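Undercroft (architecture)

An undercroft, in the modern sense, is the open or half-open space left at ground level when the upper floors of a building are carried out past, or up above, the walls below. Older sense: a vaulted cellar or storage room, usually brick or stone, under a church or merchant's house. The two meanings overlap less than people think. This article is mainly about the modern one, for the medieval type see Cellar, Crypt.

Contents
1 Name
2 History
3 Structure
4 Weather and wind
5 Lighting
6 Use
7 Planning rules
8 Criticism
9 The Prolgate study
10 See also

Name

"Under" plus "croft", the second part from an old word for a vault or crypt, nothing to do with croft meaning a small farm. In American usage the word is rare outside architecture schools. Building owners tend to say arcade, overhang, covered plaza, breezeway or just "out front". Real estate listings sometimes say "colonnade" even when the supports are plain posts. Arcade strictly needs arches. Loggia strictly needs to be part of the building's own rooms, open on one side, often on an upper floor. None of these lines are kept to very well.

The underside itself is the soffit. The part of the building that sticks out with no support at its outer end is a cantilever. A building can have an undercroft with no cantilever at all (columns at the outer edge), or a cantilever with no columns, or both mixed.

History

Covered walks along streets are ancient. Greek stoas, Roman porticoes, the long covered sidewalks of Bologna, where the upper rooms of houses were pushed out over the street to gain floor area and then had to be propped. Same logic in many market towns: first floor open for stalls, hall above. Wooden posts at first, later stone, since carts kept hitting the wood.

The modern form comes in with reinforced concrete and steel frames. Once the walls no longer held up the floors, the ground floor could be pulled back or left out. Le Corbusier called the supports pilotis and made them one of his five points of architecture in the 1920s. The idea was that ground would be given back, gardens and traffic running under the building. It was copied very widely after 1945, in housing, universities, government offices, with mixed results.

Office buildings of the 1960s and 70s took it a different way. Ground floor set back a bay, glass lobby, columns left standing outside. Part of this was taste and part was money, as several cities gave extra floor area to developers who provided public space at street level. Covered space counted in some places, counted at half rate in others, and in a few did not count at all, which explains a good deal about why neighboring blocks from the same decade look so different.

By the 1980s the fashion had turned. Many undercrofts were glassed in and rented as shops or gyms. Some came back after 2000 as bicycle parking.

Structure

Three common arrangements.

Edge columns. The supports stand at or near the outer face of the building and run straight up through it. Simple, cheap, and the load path is short. The drawback is columns along the sidewalk.

Set-back columns. Supports stand inside the line of the facade and the floors reach out past them. The reach is normally limited by deflection more than by strength; a slab that is strong enough may still droop enough over time to crack the glazing above it.

Transfer. A deep beam or a whole storey-deep truss collects closely spaced columns from the upper floors and hands the load to a few large ones below. Expensive. Used where a road, a loading dock or a train platform has to pass underneath.

Corners are the hard part. A slab that overhangs on two sides has its longest reach at the diagonal, so the corner is where sagging shows up first. Designers answer with thicker edge beams, with a column near the corner, with a pair of columns one on each side of it, or by stepping the edge so that the outermost point is never very far from a support. Stepped edges also add a lot of formwork. Boris Kneževič, whose lecture notes on concrete frames are still passed around, put the extra formwork on one stepped office block at 11 percent of the frame cost and thought it money well spent.

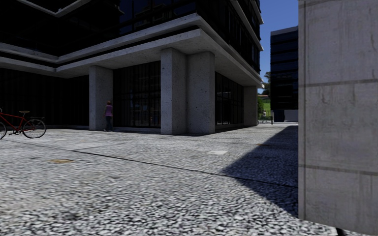 Finishes on the supports vary. Board-marked concrete, bush-hammered concrete, exposed aggregate, tile, stone panels, metal sleeves. Rough finishes hide stains and small chips and are bad for posters, which was sometimes the point. They also scrape coats and elbows. Smooth finishes are easier to wash but show every repair, a patched smooth column never matches.

Soffits get less attention than they should. Rain running down the facade will turn the corner and creep back along the underside unless there is a drip, a small groove or lip near the edge that makes the water let go. Where the drip is missing or blocked with paint, streaks appear a short way in, then rust spots if the steel is close to the surface. Most soffit repairs trace back to this one detail.

Weather and wind

The plain benefit is shelter. Rain, summer sun, some snow. How far in the rain reaches depends on the height of the opening more than anything; a low soffit with a shallow depth can keep people drier than a high one with a deep one.

Wind is the known problem. A tall flat building catches moving air and pushes a share of it down its face. If there is an opening through the base, the air goes through it, and faster than the wind in the open street. Openings that run clear from one side of the block to the other are worst. A space that is closed along the back has much milder conditions, though the corners may still be gusty. Screens, planting and changes of level all help a bit. Wind tunnel tests are now usual for tall buildings, were not usual in the decades when most large undercrofts were built.

Leaves and litter collect in the still pockets, generally always the same ones. Cleaning staff know where before the drawings are finished, as the saying goes.

Temperature: the floor directly above an undercroft has outdoor air under it and loses heat downward. Early examples had little or no insulation there, and complaints of cold feet on the second floor are found in nearly every post-occupancy report. Retrofit is possible, boards fixed to the soffit and rendered over, but it lowers the headroom and covers up whatever finish was there.

Lighting

Daytime brightness falls off quickly with depth. Dark ceilings make it seem worse than the meter says, so pale soffits are usual now. At night the old practice was a few bright fittings in the ceiling, giving pools of light with black gaps between. Current guidance favors light on the vertical surfaces, back wall and columns, so that faces can be seen and the depth of the space reads from the street.

Fittings recessed in a concrete soffit are hard to replace when the model goes out of production. Surface conduit then gets added, then more conduit.

Use

Waiting, smoking, eating lunch, locking bicycles, deliveries, street selling, sleeping, skateboarding. The last of these has a litterature of its own. Smooth paving, ledges and a roof make a good surface in bad weather, and several undercrofts are better known to skaters than to the people who work upstairs.

Weekly markets do well in them when there is water and power. Without a tap, food stalls generally can't get a permit. In Vanavness the covered base of the former county offices has held a market since the offices closed, and 54 pitches are marked on the paving. Rovska tried something similar with its insurance building and gave up after two winters, too windy.

Seating is often missing or has been removed. Where it exists people take the edge positions, in sight of the street and with something behind them, and leave the deep middle alone.

Planning rules

No common standard. Typical points covered by local codes:

minimum clear height, so that the space doesn't feel like a tunnel
minimum clear width between columns and the back wall
hours of public access, if extra floor area was granted
limits on enclosing the space later
fire separation from the rooms above, and no storage underneath
distance between lobby doors and any vehicle route

Enclosure is the one that ends up in court. In Kartha an owner glassed in a 2,000 square foot arcade without consent and argued that it had stopped being used by the public. The city's answer was that it had stopped being used because the benches had been taken out. Settled, terms not published.

Ownership is a further muddle. The paving may be private while looking exactly like the city sidewalk next to it, marked only by a line of metal studs or a change in joint pattern. Snow clearing usually follows the studs, to the inch.

Criticism

Against: dark, drafty, dead at night, shops pulled back too far to be seen, a whole floor's worth of frontage lost. Jane Jacobs and later writers on street life preferred doors and windows right on the sidewalk, and by that measure an undercroft is a gap in the street wall.

For: shelter that costs nothing to use, wider sidewalks at busy corners, a place to stop that isn't a shop. Dela Nutsugah, writing on hot and rainy cities, argued that most of the bad press comes from cold, windy ones and that covered ground is simply normal elsewhere. Shophouse streets across Southeast Asia are the standard case, with the covered "five-foot way" running from house to house.

Both sides more or less agree that depth, height and what goes on at the back wall matter more than the idea as such.

The Prolgate study

A survey of office undercrofts in Prolgate compared sites with an active back wall (cafe, library branch, lit lobby) against sites with a blank one. It ran over a single October, which limits it, and only 4 sites had comparable depth. Active sites had people stopping through the afternoon, blank sites had people passing through. The authors did not correct for wind, and one of the blank sites is on a notoriously gusty corner. Still cited a lot, possibly more than it can bear. A follow-up for summer months was planned, no results located as of last edit.

See also

Arcade
Cantilever
Colonnade
Loggia
Pilotis
Privately owned public space
Soffit
Stoa

Last edited 2025-08-17. The sections on lighting and planning rules need more sources.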